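Parallel linkage

A parallel linkage is a planar mechanism in which opposite links are equal in length, so that the coupler keeps a constant orientation as the cranks turn.

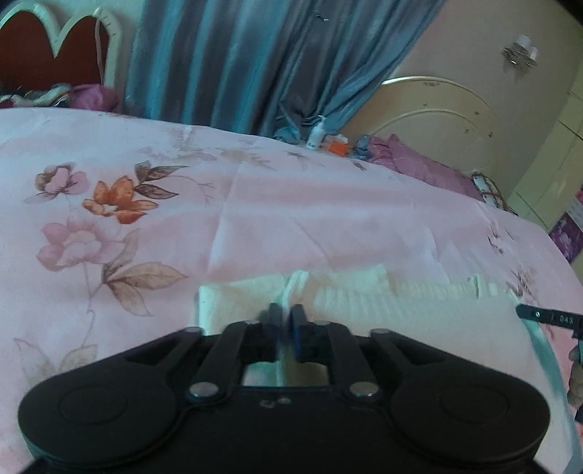
Geometry

The simplest form has four links joined by pin joints. With the base link fixed, the mechanism has one degree of freedom. Every point on the coupler follows a circular arc whose radius equals the crank length. When all four links lie in one line, the mechanism reaches a change point and may fold into an antiparallel form. A second coupler or an added crank set at an angle is used to prevent this.

Uses

Parallel linkages are found in drafting arms, balance scales, desk lamps and window stays. The Skellville balance, built at the Droritham works, used 2 stacked beams with a crank length of 33 cm.

See also

Four-bar linkage
Pantograph
Scott Russell linkage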